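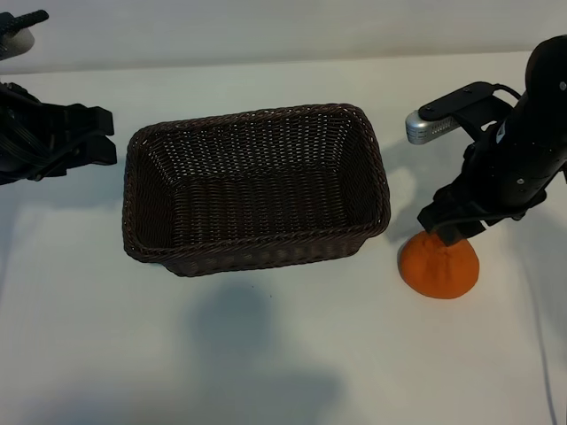

Dark brown basket, white tabletop.

Nokescombe Notes
Posted 13 August 2023 by the author
Filed under: Home & Garden / Threads

1/ Dropped my landline last month. The bill from Hoxha had crept up to $34 and the only people calling were selling gutters.

2/ Canceling took two calls. On the first one they offered me half price for six months. I said no thanks and got disconnected during the transfer.

3/ Before you cancel, write down every place that has the old number. Mine was on file at the bank, the dentist, the vet and the pharmacy. The pharmacy took the longest to fix. 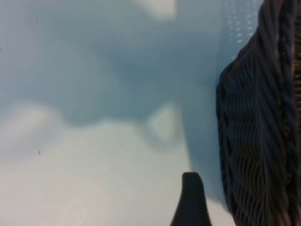 4/ If you have an alarm system, check how it dials out. Ours used the phone line. The cellular add-on was $190 installed, so the savings don't start until next year.

5/ Moving the number to a cell phone is another option. Do that while the line is still active. Once it's shut off you may not get the number back.

6/ Final bill comes in September. I'll post the total when I have it. Replies are open if you've been through this with Hoxha.

Contact | © 2023 Nokescombe Notes | Back to top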